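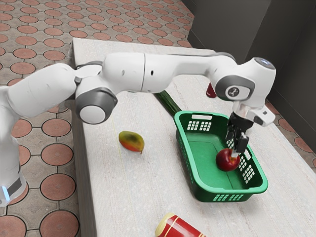
Figure 1. Simulated countertop cell. The gripper is at the apple in the green basket; the mango and the red can are outside it.

Project report: Applying a written safety rule set to a simulated pick-and-place cell
Porinero project, Flolham
Last updated: February

1. Purpose

The Grovik lab guide requires each student team to state its operating rules before any program is moved from simulation to hardware. This report covers the rules written for the basket-loading task and the results of checking them in simulation. Hardware trials are outside its scope.

2. Setup

The cell consists of a single white arm with a parallel gripper at a long countertop. The items used in Figure 1 include fruit, a cucumber and a can. Items are placed one at a time. The checker reads the arm state at every control step and writes a line to the log when a rule is broken.

3. Rules

R1. The gripper opens only when the fingertips are inside the basket outline and the item is below the rim.
R2. Travel between the pick point and the basket is made at the fixed travel height. No link may pass lower than this over an item still on the counter.
R3. Speed is reduced on entry to the basket and stays reduced until the fingers clear the rim.
R4. After a stop, the program restarts from the home pose. Resuming in mid-path is not permitted.
R5. A change to any limit requires a new entry in the rule sheet and a full rerun.

4. Results

The final batch contained 436 runs and 1206 placements. The checker logged 33 violations. Of these, 31 were against R2, all with the elbow low during travel to the far side of the counter. The remaining 2 were against R1 and involved the can, which rolled after contact with the basket wall. No violations of R3 or R4 were logged.

R2 was first written for the gripper alone. The Arellano checklist, which we used for review, asks for clearance of every moving link, and the rule was reworded before the final batch.

5. Open items

The travel height has to be raised and the batch rerun under R5. R1 needs a separate condition for round items that can roll. The simulator's contact friction was left at its default value and has not been compared with measured values.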